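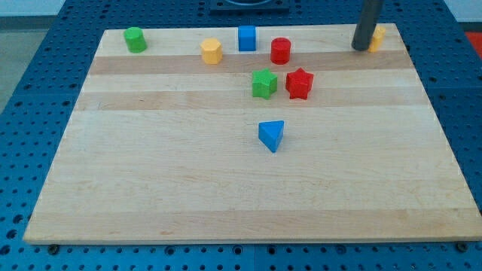 Jan 22, 2023

Sallano cottage - changeover notes, mostly for me and whoever does the May lets.

Got in by the side door, front lock still stiff. Graphite helped a bit, not much. Primo Lo Presti says the whole cylinder wants replacing, he'll quote. Key safe code changed, new one is in the Gredeck folder, not writing it here.

Heating: upstairs radiator in the back bedroom cold at the top. Bled it, 2 minutes of hissing, then fine. Boiler pressure topped up after. Thermostat left at 17 between guests - was set to 25 when I walked in!! Need a card by the dial, last one went missing.

Bathroom - resealed along the tub, white silicone. Needs overnight before anybody showers. Fan is loud agian, bearing probably. Ask Castico if they still stock that model or if we have to cut a bigger hole.

Linen count: 14 pillowcases, should be plenty. Double duvet cover has a rip at the corner, took it home to mend.

Listing text still says "short walk to the harbor". Two guests have complained now, it's a steep walk and no handrail on the steps. Change it to say steep. Same wording is on the Sala page so fix both.

Welcome book: bus times out of date, bakery hours too. Pulled those pages, reprint to folow.

To do next visit - gutter over the porch, bulb on the landing, descale kettle. Bring the long ladder.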